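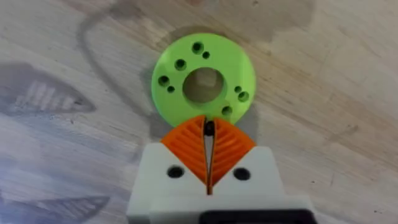

I've been mucking about with table games in my garage for years, and I'm so pleased to finally tell you that Trergate, my peg-and-disc game for families, goes on sale through Stitness on 3 Feb 2021! It started as a way to keep my two kids busy through a very wet school holiday (we'd lost half the pieces to everything else in the cupboard), and it grew from there. The playing piece is a disc you can pick up in one hand, and I went with bright lime green because I wanted a colour you'd find straight away on a pale timber table like ours. It's 3D-printed, with a matte finish, and there's a big round hole right through the middle with smaller ones scattered about it in two sizes. People always ask me whether the uneven spacing is a mistake. It isn't! The scatter is the whole game.

How do you play? Everyone takes a handful of pegs, fat and thin, and you take turns dropping them in while the disc gets rotated by whoever went last. Fat pegs only go in the larger holes, thin ones can go in either but they wobble in the big ones, and if yours falls over you take it back and cop a penalty. The centre hole is the bank. My mum reckons the bank rule is too harsh and plays without it, so I've put her version in the rules booklet as well.

Getting the fit right took ages. I printed 464 test discs before I was happy with the way the pegs sat, and my neighbours now have more green coasters than they could ever want. Haver came on board in June to handle the printing, and Pfister is doing the cloth bags and the cardboard sleeves, which I love because there's no plastic window to peel off and chuck in the bin.

The first run is 830 sets. Each one has a disc, 14 pegs, the bag and the booklet, and a game takes as long as a cup of tea if you've got a quick crowd (longer with my lot, who argue). It's good for 3 players, better with more, and I'd say any child old enough not to eat the pegs will be right. Please do keep the thin ones away from toddlers.

Roswitha Stöckli at Stitness has been behind this from the start, and she's the person to ring if you run a shop, a library or a toy exchange and would like to stock a few. "I played it once at the kitchen bench and missed my bus," she says. "Then I asked for another go."

I'm also very happy to come and run a games afternoon if you've got tables and a kettle. Samples are available for reviewers, and spare pegs can be ordered separately in either size, because I know what the back of a couch does to small things.

Media and stockist enquiries: Roswitha Stöckli, Stitness | © Trergate 2021. All rights reserved. | Back to top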